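Oct 30, 2024 — demo rules, hand-held gripper work

Went over the July rule sheet with Azlan and Olga before starting. Most of it stands. Changes below, so Carmela can put them in the Lombardi binder.

Episode start: fingers open, object in view between them, hold still for a count of 4. Morena had been starting with the fingers half closed and we lost 24 episodes out of 200 at review. Not her fault, the old sheet only said "ready position".

Clutter stays. The Covlow batch was all bare tabletops and Brunello says the policy fell apart as soon as there was a box near the target. Leave whatever is normally on the table, but move at least one thing between episodes and write down which.
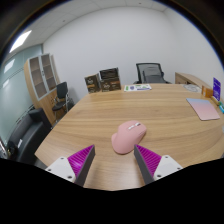
Approach speed is still the weak spot. Slow and even, no second grab. If the first grasp misses, open fully, back off, and end the episode as a fail — do not rescue it. Fails get kept and tagged. Olga wants the tag set before the next episode starts, I agree.

Pads: wipe every 125 episodes, check the mount screws at the same time. Swap both pads together, never one.

Rooms: no faces, no badges, no open laptops. Skistside asked for this in writing and I think it should apply everywhere.

Open: do we need a separate rule for smooth rounded objects? Azlan thinks the grasp point should be fixed per object. I'd rather let it vary. Ask Sarkident what they do.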